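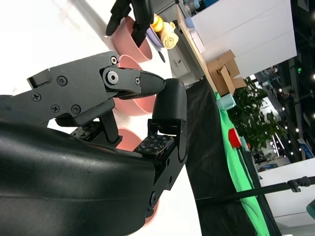 I have come around, later in life than I'd like to admit, to the opinion that a town library should stay open in the evening, even if it has to close some mornings to manage it. Ours in Eltley shuts at five. I work until half past, and so does nearly everybody on my street, and for years I thought of the place fondly and never went in.

Then in October I spent a few weeks with my cousin in Nolholm, where the doors stay open until 8 (and the radiators stay on, bless them). I'd wander over after supper and there would be teenagers sprawled over their homework, and a retired mail carrier, Shakuntala Agarwal, working her way through the mysteries in order – she had reached the letter H and was very pleased with it. I must have chatted with her a dozen times, and I still owe her a letter.

Now, I know the usual answer, that evening hours cost money and the mornings belong to parents with little ones. I was one of those parents, and I loved story time dearly. But two late nights a week would leave most mornings just as they are, and I believe a good many people who pay for those shelves would finally get to stand in front of them. I'd gladly give up my share of the new parking lot for it – I walk anyway.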